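How to set up the Vondetti two-arm kit and teach it a mug-and-spoon routine

Thu 4 December

I've been living with the Vondetti two-arm kit for a few weeks now, and I've had enough messages about it that I thought I'd write the whole thing up properly. This is part setup guide and part review, so if you only want to know whether to buy one, skip to the end (I won't be offended).

The kit comes as a pair of arms, two grippers, a little camera for each wrist, a head camera and a box of fixings. The control software is called Dilum and it's a separate download. You'll also want the Eltgate starter course, which is a paid extra at 121 pounds and walks you through your first few routines. I bought it, grumbled about the price, and then used it every evening for a week.

What you'll need before you start

A table that doesn't wobble. A power strip with a couple of spare sockets. A laptop. A handful of household things you don't mind seeing dropped. The manual says you need up to 496 megabytes of disk space for each recorded session, so clear some room first. I didn't, and lost a perfectly good evening's work.

Step 1: Get the arms and the table lined up

Fix both arms to their stand and push the stand up to the long side of your table. You want the grippers to be able to come over the near edge with a bit of bend left in the arm. If they have to stretch dead straight to get to your objects, you're too far away, and the movements will come out jerky.

Now look at your cables. Each gripper has its own lead running back down the arm, and it needs enough slack to let the wrist turn all the way round. Move each arm slowly by hand through its full range with the power off and watch what the cable does. If it goes tight anywhere, let a bit more out and do it again. Dull job, but ten minutes well spent!

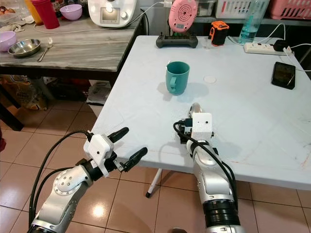

Both arms at the near side of the table, with the teal mug in the middle.

You don't need to strip the room bare, by the way. I kept my bottle, my phone and the power strip on the table, just further away from me than the mug. The Dilum guide suggests practising on a completely clear surface, and you can if you like, but my kitchen things have to live somewhere and I wanted a routine that would cope with a normal table.

Step 2: Calibrate

Open Dilum, choose New Workspace and follow the prompts. It'll ask you to bring each gripper to a few points on the tabletop, and then it checks that both arms agree about where those points are. You get a score out of 100 at the end. Anything over ninety is fine for mugs and bowls. For cutlery I'd keep going until you're a few points higher, as a spoon lying flat gives the fingers very little to get hold of.

Shift the table even slightly and you'll have to calibrate again. I put bits of masking tape on the floor by the table legs and that's saved me no end of bother.

Step 3: Pick your objects

Start with something that has a decent handle and stands up by itself. A plastic mug is ideal — light, cheap and it bounces. Add a metal spoon once you're happy with the mug. I'd leave anything made of glass in the cupboard until February at the earliest, or whenever you've stopped flinching.

Colour matters a bit too. A bright mug on a white table is easy for the cameras to pick out. Shiny things are harder work, and I had to move a lamp before Dilum would reliably find the spoon at all.

Step 4: Record the routine

The routine I wanted was simple enough. One arm looks after the mug, the other picks up the spoon and puts it in. You hold down the record button, guide the arms through the movement, and let go when you're done. Then you do it again. And again. The course tells you to vary where you put the mug each time, and I'd back that up completely. My first batch had it standing in the same spot every time and the routine fell to bits as soon as I moved it.

A few things I wish I'd known:

Open the fingers wider than you think you need to, and do it before you get near the object. If you open them late, you'll knock the mug.

Close slowly on cutlery. The spoon likes to roll in the jaws, so grip the handle, wait a moment, then lift.

Don't bring both arms in together. Let one get settled, then send in the other. Dilum does have collision warnings, but they're on the nervous side and they'll stop your recording halfway through.

Check the wrist view now and then. It's a small window in the corner of the software and you can swap between left and right. I find it much more useful than the head view for the last little bit of an approach, because you can see both fingertips and judge the gap between them.
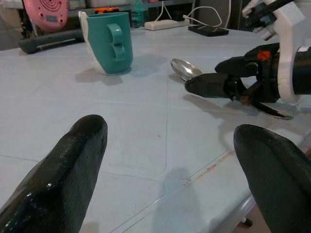
Wrist view: one gripper open in front of the mug, the other holding the spoon.

Step 5: Train and test

Once you've got your recordings, press Train and go and do something else. Mine took a whole night on a fairly ordinary laptop. When it's finished, put the objects out, set the speed to the slowest option and keep a finger on the stop button for the first few runs.

If an arm hovers over an object and can't seem to make up its mind, you need more recordings with the object in that area. If it goes to the right place but closes on thin air, go back to Step 2 and redo the calibration.

Is it worth the money?

I bought mine through Tang, who had the spare finger pads at 229 pounds for the big multipack. That's steep! I'd hold off on those until you know how quickly you get through them. My original pads are still going.

As for the kit itself, I like it a lot. The arms feel solid, the grippers are easy to swap, and Dilum is friendlier than I expected once you've found your way around the menus. The printed manual is poor and the diagrams are tiny, so keep the online version open in another tab. The cable clips could be better as well, and I've replaced two of mine with Velcro.

I'm trying bowls next, and I'll add a section on those once I've worked out how to get the fingers over the rim without tipping the thing over.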